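Skilholm driver package: recording changes

The February 17, 2026 build of the Skilholm driver package is on the Masgate mirror. Most of the work since the last build went into the recorder node, which had been dropping messages when two depth sensors shared one USB controller.

The recorder now keeps a separate queue for each topic. The default queue length is 2000 messages, up from 1000. If you set queue_size in your own launch file, your value still wins, so check it before you report dropped messages. Compressed depth topics are off by default.

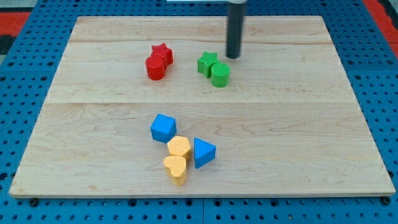 Siv Halvorsen also rewrote the timestamp code. Messages now carry the time the sensor reported, and the host time goes in a separate field. Old bag files play back without changes, but scripts that compare stamps from two sensors will need the new sync_offset parameter. Its default is zero.

Ticket 744, the crash on shutdown when no subscriber is connected, is closed. The Zasar calibration reader still fails on files with Windows line endings. Sunee Kamolrat has a patch in review and would like test files from anyone who has hit this. Attach them to the ticket and leave the file names as they are.

Support for the old Warraich config format ends in September. The convert_config script is in the tools folder.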